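Bins and Bar Stock: A Small Gallery from the Martens Shop in Rurthorpe

Every storage supplier has a theory about how long stock should be kept. Candside will sell you a rack with 100 slots and a label for each. Stustov swears by tubes. I have tried both and I remain unconvinced that either beats a big open bin for offcuts you mean to use before September. The catalogs disagree, but then the catalogs are selling racks.
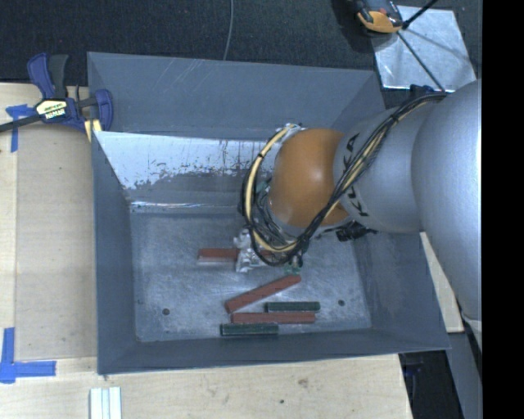

Red-brown and dark green bars on the floor of the big bin. Sloping walls, scuffed gray metal underneath, pale wood work surface.

The sloping sides are what the brochure makes a fuss about. They are meant to send everything to the middle. With short pieces, maybe. Long narrow bars lie however they please, and I have yet to see a slope talk one into lining up.

Color coding is the other thing I get asked about. Ours goes by job and has nothing to do with the material, whatever you may have read on the old version of this page. I still think a paint mark on the end would do just as well and cost less.

As for the scuffs - leave them. We priced a liner at 568 and got as far as asking for a sample. It curled up at the corners inside 11 days, and bars caught on it. Bare metal scratches, and then it goes on being a bin.

Bin sizes, for those who write in: we keep 4 of the large ones. The small ones went back to Stustov, who took their time with the refund.

Page last changed 18th April. The rack pictures are on the next page, if you must.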